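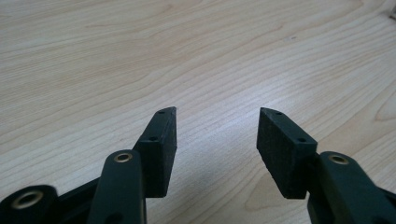 Light wood tabletop, grain running in long curves.

Guides > Around the House > Checklists

4 min read

My Wood Furniture Checklist (with Comments)

I go through the house with this every December, before the relatives show up and start leaning on things. I've been doing it since a chair at our old place on Drollo Street gave out under my uncle — he was fine, the chair was firewood. Mark each line OK, FIX or TOSS.

TABLES

[ ] Legs tight, no wobble when pushed from the corner
Push from all the corners! Mine passed on three and rocked on the last one. Quarter turn on the bolt and it was solid again.

[ ] No splinters or raised grain along the edges
I drag an old nylon stocking along the edge and see where it snags. Works way better than fingers, and you keep your fingers. A light pass with 200 grit takes care of most spots.

[ ] Underside checked for cracks and loose screws
Get on the floor with a flashlight. I found 17 wads of gum under the Pálfi table I got secondhand (scraped, not discussed with the kids).

[ ] Leaves lock when pulled out
FIX. The left catch is sticky. Wax helped some.

CHAIRS AND STOOLS

[ ] Back joints don't creak or open up
Sit down hard, lean, listen. Two need glue. I'm clamping them overnight and putting them somewhere people won't sit.

[ ] Feet have pads, all the same height
OK, new felt all around.

SHELVES AND DRESSERS

[ ] Anything tall is strapped to a stud
Please do this one even if you skip the rest. The Tovix bookcase came with a strap in the bag and I left it in a drawer for a year, which I'm not proud of.

[ ] Drawers have stops
Bottom one in the hall dresser comes right out onto your toes. FIX.

FINISHES

[ ] Oily rags laid flat outside to dry, never balled up
They can heat up and catch fire on their own. Mine go over the back fence, away from the house, until they're stiff.

Still to do: drawer stop, table catch, glue for the chairs.

Contact | © Wuvunby Home Notes | Back to top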